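第三章 安装与首次设置

本章适用于 Ornov 家庭留言屏的壁挂和台面两种放置方式。开机前请先看完 3.1 和 3.2。如果您的留言屏是家人或朋友转给您的，请先按 3.11 恢复出厂设置，再从 3.3 开始操作。

3.1 包装内物品

留言屏主机，一台
Skiledura 壁挂支架，一副（含螺钉四颗、膨胀管四个）
台面支脚，一只
电源适配器及两米电源线
手写笔，一支
纸质钻孔模板
快速入门卡

主机重 1165 克，不含支架和支脚。包装盒底部还有一层纸托，钻孔模板压在纸托下面，取主机时容易漏掉。

3.2 选择放置位置

留言屏一般放在全家人每天都会经过的地方，例如玄关、厨房门口或餐桌旁的墙面。选位置时请核对以下几点：

1. 距离最近的电源插座不超过两米。请勿使用串接的插线板。
2. 与灶台、热水壶、加湿器保持一米以上距离。
3. 屏幕不要正对窗户。下午西晒的墙面会使屏幕自动调到最高亮度，耗电增加，屏幕背面也会发热。
4. 壁挂时，屏幕中心离地高度建议在一米三到一米四之间。家里有学龄前儿童需要自己按按钮的，可降到一米一。
5. 家中无线网络在该位置应有两格以上信号。可先用手机站在安装位置查看。

注意：本产品不防水，不可安装在浴室内或室外门廊。

3.3 壁挂安装

墙体为砖墙或混凝土墙时，使用随附的膨胀管。石膏板墙请另行购买适合空心墙的锚栓，或将支架固定在龙骨上。

1. 将纸质模板贴在墙上，用水平尺校正。模板上左右两孔的中心距为 115 毫米。
2. 用铅笔标出四个孔位，取下模板。
3. 确认墙内没有电线和水管后钻孔，孔深四十毫米。
4. 敲入膨胀管，与墙面齐平。
5. 将 Skiledura 支架带卡扣的一侧朝上，拧入四颗螺钉。先不要拧死，放上水平尺再调一次，然后对角拧紧。
6. 把电源线插入主机背面，沿线槽向下理好。
7. 双手托住主机下沿，将背面挂孔对准支架卡扣，向下推，听到“咔”的一声为止。
8. 轻轻向外拉主机上沿，确认没有松动。

小心：挂上主机之前，请先拧紧支架。主机滑落可能造成屏幕破裂或砸伤。

取下主机时，按住底部中间的灰色按钮，同时向上推。按钮较紧，第一次使用时可能需要两个人配合。

3.4 台面放置

1. 将支脚的两个凸点对准主机背面下方的圆孔，推入后顺时针转四分之一圈。
2. 放在平整、干燥的台面上，屏幕略向后倾。
3. 电源线从支脚中间的缺口穿出。

台面铺有桌布的，请将桌布压平，避免孩子拉扯桌布时带倒主机。支脚底部的胶垫沾灰后会打滑，用湿布擦净晾干即可恢复。

3.5 首次开机

1. 接通电源，长按右侧电源键三秒，屏幕显示 Ornov 字样后松手。
2. 选择语言。
3. 选择家中无线网络，输入密码。密码区分大小写。
4. 屏幕提示输入初始设置码时，键入 3143。
5. 系统会要求您立即设定新的家长密码，长度四到八位。请勿继续使用初始设置码，也不要把密码写在机身背面。
6. 等待系统更新。更新期间屏幕会变黑两到三次，请不要断电。
7. 出现“谁住在这里？”页面，即表示首次开机完成。

如果第 3 步中看不到您的网络名称，请确认路由器没有隐藏网络名。隐藏的网络可点“手动添加”，逐字输入名称。

3.6 添加家庭成员

一台留言屏最多可登记 29 位成员，包括常住的家人、偶尔来住的长辈，以及需要查看日程的保姆或亲戚。成员分三种身份：

家长：可以修改全部设置，查看所有公开留言，添加和删除成员。
成员：可以留言、回复、添加日程，不能更改网络和密码。
访客：只能查看“全家”页面，并在上面留言。访客身份可设有效期，到期后自动停用。

添加步骤如下：

1. 在主页右上角点人像图标，选“添加成员”。
2. 输入称呼。建议写家里平时的叫法，如“外婆”“小姨”，留言列表中显示的就是这个称呼。
3. 选择身份。
4. 选择一种颜色。同一台设备上颜色可以重复，但两位成员用同一颜色时，日历上的色条无法区分。
5. 如该成员使用手机，让对方在手机上安装 Sokton 应用，扫描屏幕上的方形码。不使用手机的成员跳过这一步。
6. 点“完成”。

注意：方形码十分钟内有效，过期后点“刷新”。不要把方形码截图发到亲友群里，任何人扫描后都会以您所选的身份加入。

姓名相近的成员请务必设置不同称呼。例如家中同时有 Nivaldo Caldeira 和 Nivaldo Cordeiro，两人都只登记为“Nivaldo”时，系统按登记先后排列，留言容易送错人。可以改为“大舅 Nivaldo”和“姐夫 Nivaldo”，也可以在称呼后加一个字母。修改称呼不会影响已有的留言。

3.7 屏幕亮度与相册背景

留言屏空闲五分钟后会进入相册背景。背景照片来自家长在 Sokton 应用中选定的相册，留言和日程以小卡片的形式叠在照片下方。

1. 进入“设置”，点“显示”。
2. 打开“自动亮度”。白天和夜间的上限可以分别设定。
3. 点“相册背景”，选择一个或多个相册。
4. 设定切换间隔。可选一分钟、十分钟、一小时或每天一张。
5. 设定“夜间熄屏”的起止时间。
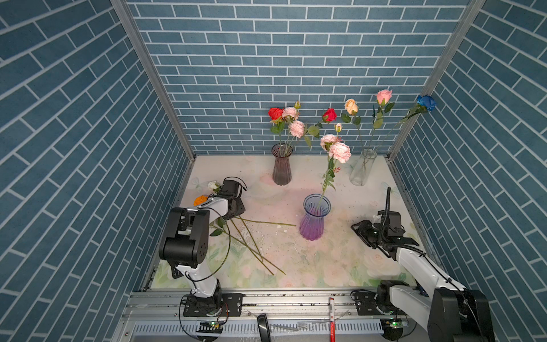 亮度和对比度请在平时看屏幕的位置调整，不要贴近屏幕调。先关闭自动亮度，选一张明暗都有的照片全屏显示，再拖动滑块。以花瓶照片为例，亮度太低时，深烟灰色玻璃瓶身上的棱纹会糊成一片；亮度太高时，地垫上浅色的粉绿水彩花叶会发白，看不清轮廓。两处都能看清后，再检查颜色：红玫瑰和浅粉玫瑰应有明显区别，带紫色调的玻璃瓶不应显得发灰。调好后点“存为基准”，重新打开自动亮度，系统会以这个值为中心上下调节。

卡片遮住照片主体时，可以在“卡片位置”中改为左侧或右侧。照片本身很花时，建议把卡片底色的透明度调低一档，否则小字不易辨认。家里有人戴老花镜看屏幕的，可同时把字号改为“大”，每张卡片显示的行数会相应减少，超出部分需要点开才能看到。

3.8 留言与提示音

写留言有三种方法。

手写：用手写笔点主页空白处，直接书写，写完点右下角的勾。手写留言不会转换成文字，保留原来的笔迹。
打字：点键盘图标。
语音：按住话筒图标说话，松手结束，最长一分钟。

写完后选择收件人。可以选一位或几位成员，也可以选“全家”。选定单独收件人的留言会折叠显示，点开时需要对方的个人密码；未设置个人密码的成员，任何人都能点开他的留言。

留言送达后屏幕会发出提示音。提示音共分三级：

普通：响一声，屏幕角上亮起收件人的颜色。
提醒：每隔十分钟响一次，直到有人点“知道了”。
紧急：连续响三十秒，并同时推送到所有家长的手机，不受静音时段限制。

设置静音时段：

1. 进入“设置”，点“声音”。
2. 打开“静音时段”，设定开始和结束时间，例如晚上九点半到早上六点半。
3. 如周末作息不同，点“按星期设定”，为每一天单独填写。
4. 点“保存”。

静音时段内收到的普通留言和提醒不会丢失，结束后只响一次，并按时间顺序列出。

小心：不要把“紧急”用作日常提醒。家中有婴儿或病人休息时，可以在“声音”页面最下方取消个别成员发送紧急留言的权限。

3.9 共用日历与轮值表

共用日历用于登记全家都需要知道的事，例如家长会、看牙、客人来住、节日聚餐。轮值表用于每周重复的家务。

添加日程：

1. 点主页下方的日历图标，再点对应的日期。
2. 输入事项和时间。
3. 选择相关成员，事项会显示为该成员的颜色。多人共有的事项显示为并排的色条。
4. 需要提前提醒的，选“提前一小时”“提前一天”或自定时间。
5. 点“保存”。

添加轮值：

1. 在日历页面左侧点“轮值”。
2. 输入家务名称，如“倒垃圾”“喂猫”“给花瓶换水”。
3. 选择参加轮值的成员，用手指拖动调整先后顺序。
4. 选择更换周期：每天、每周或每两周。
5. 选择开始日，例如星期二。之后每到星期二自动轮到下一位。
6. 点“保存”。

某位成员临时不在家时，在轮值表里长按其称呼，选“跳过一次”。跳过不会打乱后面的顺序，也不会自动补回。两位成员要互换的，点“交换”，依次点选两人，双方都会收到一条普通留言。

做完的家务点方框打勾。未打勾的事项保留到当晚十二点，之后转入“未完成”列表，列表只有家长可以看到。不需要这项功能的，可在“轮值设置”中关闭“记录未完成”。

注意：删除一位成员时，他名下的日程会移到“全家”名下，轮值则直接取消。请在删除前检查轮值顺序。

3.10 常见问题

屏幕点了没有反应
擦干屏幕上的水渍和油渍。手上戴着橡胶手套或沾有面粉时，触控可能不灵，请改用手写笔。

留言显示“等待发送”
网络中断时，留言暂存在主机内，恢复连接后自动发送。暂存的手写和语音留言合计最多五十条。

手机上能看到留言，留言屏上看不到
检查收件人是否选成了某一位成员。折叠的留言只在角上显示一个颜色点。

提示音太小
进入“声音”调节音量。台面放置时，主机背面的扬声孔不要贴着墙，至少留出三厘米。

相册背景总是同一张照片
切换间隔可能设成了“每天一张”。相册里少于五张照片时，系统也会优先显示最近添加的一张。

忘记家长密码
任一已登记为家长的手机都可以在 Sokton 应用中重设。若家中只有一位家长且手机已更换，请联系 Lacerda 服务中心，联系时需提供机身底部的序列号。

日历时间差一小时
进入“设置”，点“时间”，关闭后重新打开“自动时区”。

3.11 恢复出厂设置

恢复出厂设置会删除全部成员、留言、日程、轮值和已下载的照片。手机里的原照片不受影响。需要保留留言的，请先在 Sokton 应用中点“导出家庭留言”。手写留言导出为图片，语音留言导出为声音文件。

1. 拔下电源线。
2. 用手写笔的笔尖按住主机底部的小孔，不要松手。
3. 重新插上电源线，继续按住十秒，直到屏幕出现进度条。
4. 松开，等待主机自行重启。
5. 按 3.5 重新设置。

将留言屏转给他人之前，还需要在 Sokton 应用的“我的设备”中点“解除绑定”。未解除绑定的主机，新用户在输入初始设置码后会停在“设备已有主人”页面。

3.12 清洁

清洁前关机并拔下电源线。用微湿的软布擦拭屏幕，再用干布擦一遍。不要使用酒精、玻璃清洁剂或厨房去油剂，也不要把水直接喷在屏幕上。壁挂支架每半年检查一次螺钉，松动时按 3.3 第 5 步重新拧紧。

手写笔笔尖磨平后书写会断线。拔出旧笔尖，换上同型号的新笔尖，推到底即可。笔尖属于小零件，更换时请放在三岁以下儿童够不到的地方。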